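Datasets | Household | Table Settings
Home - Browse - Files - Versions - Contact

Lodeck Dining Table Collection: Data Card

Lodeck documents the clearing and sorting of small objects on a family dining table. The collection holds 2623 entries. Each entry pairs pictures with a short inventory of the tabletop.
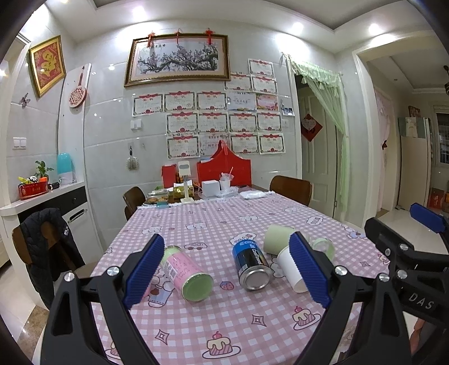
Keegan Pryor

Scope

Entries cover objects left lying on the cloth, among them paper cups, canisters, batteries and small jars. Items kept at the far end of the table, such as boxes, bags and packaged food, are entered as background and are not sorted. The tablecloth is checkered in pink and white with printed cartoon motifs; its pattern is recorded once per table.

Labeling

Cups are labeled by color and position (upright or on the side). Where the contents of a package cannot be established, the label "packaged item" applies - annotators should not guess. Shuzhen Qin reviewed 1213 entries against these rules.

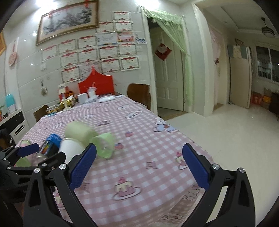 Cups lying on the checkered cloth, with packaged food toward the far end.

Known limits

Clear glass and translucent cups are labeled less consistently than opaque ones. Wall decorations and chairs are outside the inventory.

Last revised April 14, 2020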